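About Brilluleck

Brilluleck is a small company that repairs and restores wall clocks and table clocks. We began in one rented room in Geren, with two workbenches and one shelf of spare parts. Today we have our own house on the road to Wike, but the work on the bench has not changed very much.

Most clocks come to us after many years of silence. Often they were in a family for a long time, then someone moved house and the clock went into a box. We open it, clean it, and write to the owner what we found and what it will cost. Only after the owner says yes do we start the repair. Last year we finished 413 clocks, and this is the most we ever did.

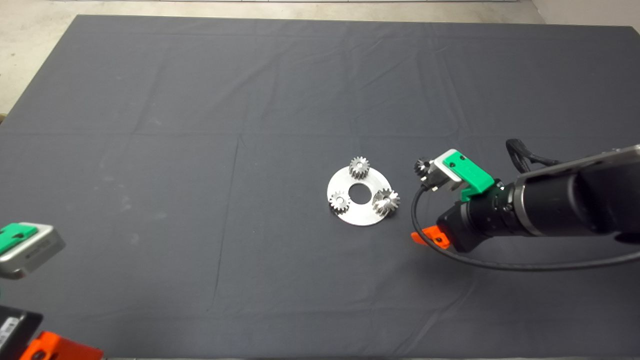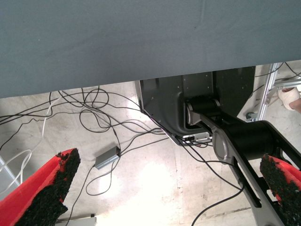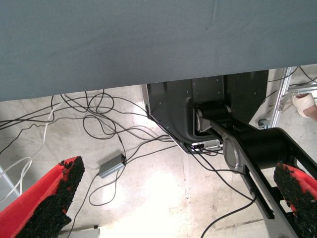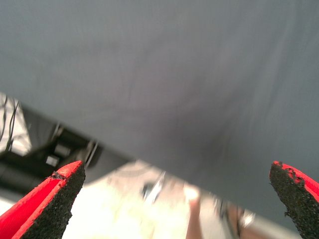 A full repair takes up to 700 minutes of bench time, and after it the clock stays on our test wall for two weeks. We know this is long for a customer who is waiting. But a clock can run well for three days and stop on the fourth, and we prefer that it stops with us.

We do not sell new clocks, and we do not change an old movement for a battery one. If you wish this, our neighbors at Dirkard can help you, and they do it well.

In our archive we keep 1497 repair cards, the oldest ones written by hand. When a clock returns to us, we look first at its card - it tells us which parts were changed and which oil was used. Owners may ask for a copy at any time, also if they bought the clock from another person.

Every October we hold an evening course for beginners. You learn to take apart a simple alarm clock and put it together again. Tools are on the table, please bring your own glasses if you need them for reading. The course is in the front room in Geren, which we still rent.

Page last changed: 2020-03-07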